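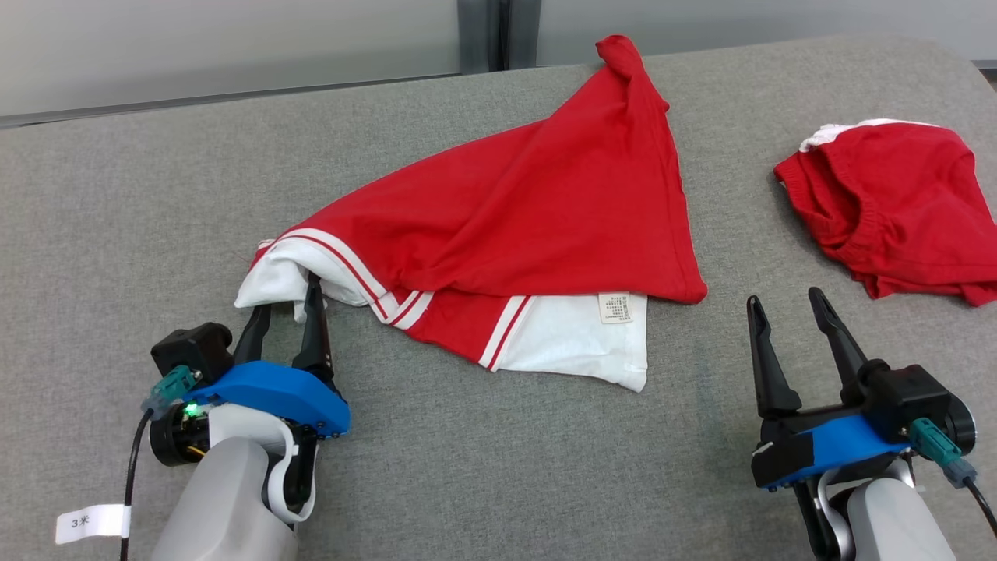 Writing for the Web, Unit 2: The Fan Post

Notes to go with the session of 08/08/2020
Prepared by Nhung Ngô

Welcome back, everybody, and thank you for the pile of blog links you sent me over the break. I read every one of them (some twice, the one on gas station nachos three times) and I've built most of today's notes out of things I saw you doing well, along with a few things I'd love to see you try.

What we mean by a fan post

A fan post is a short piece of writing, usually for a personal blog or a pop culture site, in which the writer is excited or upset about something small. A discontinued soda. A theme song. A trailer that gives away the ending. It's usually built around something the reader can click on, and it almost always runs under 200 words, although you'll find wonderful ones that go on for pages and you're welcome to write one of those once you've shown me you can do the short kind.

I used to skip this unit and go straight to reviews. Then in January I assigned a review of a snack to the evening group, and what came back was so stiff! Star ratings, a paragraph on packaging, a paragraph on value for money. These were funny people, and all of the fun had gone out of them the minute they saw the word "review." So now we do this first.

The reading

You have two pieces in your packet, both about Flukness, the cherry and black pepper soda that Rarkavow stopped making. Please read them before you go on, because I'm going to spoil both.

The first is the long one, at 1,193 words. The writer starts with the history of the company, moves on to how the soda was bottled, and gets to her own feelings somewhere on the second page. There's a lovely part near the end where she describes driving to a corner store called Ung, two towns over, on a rumor that they still had a case in the back. They didn't. She bought a grape one and was mad at it the whole way home.

The second is tiny. It opens with the line "They took the pepper out first, and I said nothing," and then goes straight into a plea to bring the drink back, and then there's a link to the old commercial, and then it stops.

When I've taught these before, most people like the second one better on a first read and the first one better a week later. I'm curious where you'll land. Mark the sentence in each where you first felt you knew the writer, and jot down how far into the piece it comes. For me, in the long one, it's the grape soda, and that's an awfully long way to ask a reader to walk.

Openings

Please start late. The commonest trouble in the drafts I see is what my own teacher called clearing the table: a few sentences about how you've been meaning to write this, how you haven't posted in a while, how you know everyone is busy. I do it myself in every email I send – I did it at the top of this handout – and it's perfectly nice in a letter. In a short post it uses up your best space. Try covering your first two sentences with your hand and reading from the third. If you don't miss them, let them go.

Talking to the company

Fan posts love to turn and speak to the brand directly. "Rarkavow, I'm begging you." It works because everyone knows the company isn't listening, so really you're performing for your friends. A few notes on doing it well:

Keep it to one turn. If you address the company in the first line and again in the middle and again at the end, it starts to read like a complaint form.

Ask for something exact. "Bring back the pepper" is better than "please listen to your customers."

Let yourself be a little unreasonable. You're grieving a soda, and the size of the feeling next to the size of the thing is where the comedy lives. What you don't want is to be mean to the kid at the register, who has nothing to do with it.

Bonus material

Many of you like to add an extra at the bottom, a video or a recipe or a second small rant, and I'm all for it. Label it plainly and keep it shorter than the post. Kofi-style footnotes, the running kind we talked about last time, are fine too, but choose one or the other.

A word about numbers. One of the sample blogs, Wurnano, mentions that its most popular post ever drew 890 comments, and somebody in the last group asked me whether that was the goal. I'd say please don't think about it for this assignment! That post was a fight over whether a burrito bowl is a salad, and it isn't even one of the good ones.

For next time

Write one fan post, 200 words at the very most, about a food, a show, a song or a commercial. Include one link and explain in a line at the bottom why you picked it. Read it out loud to yourself before you bring it in, and fix any place where you run out of breath.

Also bring one post by somebody else that you wish you'd written. Print it if you can, the projector is still making that noise.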